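The Lunch Hour in Prernbridge

At noon the bakery on Titelley Street turns its sign around and the town goes home to eat. Prernbridge has 4,000 residents, and most of its shops still close for lunch. Dušan Dimitriou, who runs the hardware store, has kept the same hours since he opened it.

"I sell a few less nails," he says. "I get a hot meal."

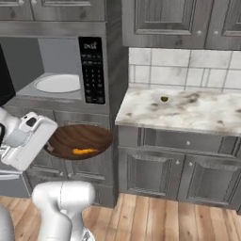
What people eat

Lunch is mostly leftovers: soup, beans, roast carrots from the night before. Dimitriou is back at the counter by 1:30.

Related
A Ferry Town in May
The Last Typewriter Shop in Hoxha

Comments (2)

zitow_reader: My aunt's store did this until she sold it. I miss it.

M.K.: Try buying a fuse there at 12:15.

Contact us | Copyright Zitow Magazine | Back to top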